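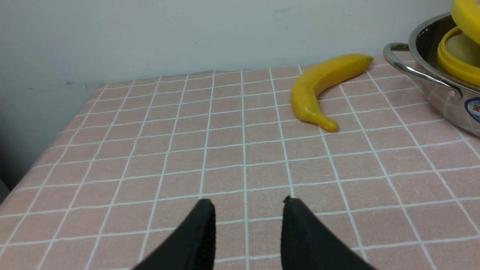 A pink tablecloth printed with a grid of thin white lines

Tablecloth

A tablecloth is a piece of cloth, or of some other sheet material, spread over a table to protect it, to dress it up for a meal, or simply to hide a top that has seen better days. Tablecloths are found in homes, cafés, church halls and banqueting rooms, and they run from heavy white damask brought out for weddings to the wipe-clean sort that stays on the kitchen table all year round and is hardly noticed until it is changed.

Materials

Linen was for a long time the favoured cloth for the table in much of Europe, and it is still prized for the way it softens with washing and takes a crisp fold from the iron. Cotton is cheaper and easier to dye and print, and most everyday cloths are made either of cotton or of a blend of cotton and polyester, which creases less but tends to hold on to grease. Oilcloth was originally a woven fabric coated with boiled linseed oil. The name has stuck, although what is sold under it nowadays is usually cotton with a plastic coating, or vinyl on a thin backing.

Lace and crochet cloths are generally laid over a plain one so that the pattern shows up, and a good many of them come out only when visitors are expected.

Patterns

Plain white remains the usual choice for formal meals. For everyday use people have long been fond of checks and grids, partly for their cheerful look and partly because a straight line helps a great deal in getting the cloth square on the table. Gingham is the best known of these, with its even checks in white and one colour. A windowpane check has thin lines set well apart on a plain ground, and it can be either woven in or printed on afterwards. Woven lines follow the threads of the cloth, whereas printed ones may wander a little if the fabric shifted as it went through the press.

Size and drop

The part of the cloth that hangs below the table edge is called the drop, or sometimes the overhang. A drop of 15 centimetres is quite enough for breakfast and does not get tangled up with people's knees, while a formal dinner calls for a longer one, and buffet tables are often covered right down to the floor. To find the size needed, the length and width of the table are measured and 2 drops are added to each. Round tables are simpler still, as only the diameter is wanted.

Regional customs

In the hill town of Brotari the cloth used at a harvest supper is made up from separate lengths, one brought by each household and tacked together end to end on the morning of the meal. The supper is held in August, and in good years the joined cloth has reached nearly 200 metres, winding down the main street and round into the square. The lengths are unpicked again the next day and go home with their owners, stains and all.

Along the coast at Muliver it is the habit to lay a small square cloth cornerwise over the large one, so that its points hang down between the chairs. The small cloth, known locally as a dizon, catches most of the crumbs and can be shaken out at the door between courses without disturbing the rest of the table.

Care

Linen and cotton cloths are best washed soon after use, before gravy, wine or candle wax has had time to settle in. Linen irons far more easily while it is still slightly damp. Coated cloths should be wiped with warm soapy water and rolled up for storage, as sharp folds can crack the surface and the marks seldom come out again.

See also

Napkin
Place mat
Table runner
Damask
Oilcloth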